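Handle-first hanging

Reading time: 2 min

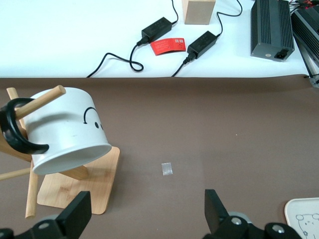 Handle-first hanging is a method for teaching a robot arm to place a mug on a mug tree. It was developed by Vignesh Venkataraman and Lavanya Thomas at the Weltusine laboratory and is used as a test of how well a learned controller copes with thin, looped parts. The name comes from the way the task is described to the controller: the goal is given as the position of the peg inside the handle, and the rest of the mug is left to settle as it likes.

Background

Earlier work on hanging tasks mostly set a target pose for the whole object. A mug had to end up at a fixed angle, and a trial in which it hung safely but tilted was marked as a failure. Geeta Nigam argued that this punished harmless differences and made the training data harder to use, as people guiding an arm by hand rarely leave a mug at the same angle twice. Her scoring rule counts a trial as a success if the peg passes through the handle and the mug stays up once the fingers have let go.

Method

The controller is trained from demonstrations. In the main study 600 were recorded with a two-finger gripper carrying a small camera at the wrist. Each demonstration is split into an approach, a threading stage and a release. Only the threading stage is given extra weight in training.

The wrist view is useful close to the tree, where a camera fixed above the table often loses sight of the peg. Its weakness is that the mug itself can hide the handle. To deal with this, the controller keeps a short memory of past views and may back away and look again before it commits to a path. Things lying elsewhere on the table are left in place during recording so that the controller does not come to depend on a tidy background.

Results

The method was tested over 1013 trials with 11 mugs, four of which had not been used in training. Results were best on mugs with wide, rounded handles. Small handles set close to the body gave the most trouble, and the usual fault was the peg tip catching the outside of the loop. Most of the remaining faults came at release, when a finger dragged the handle back along the peg.

Balakrishnan Suvarna later repeated the tests on a second arm at Wultetti and found the same pattern, with slower threading.

Related work

Plivness, a simulator for hanging and hooking tasks written by Thenmozhi Kartha, uses the same scoring rule. The Janevski method differs in that it plans a full path from a shape model of the mug and needs no demonstrations.

Last updated: December

Contact | Copyright Weltusine | Back to top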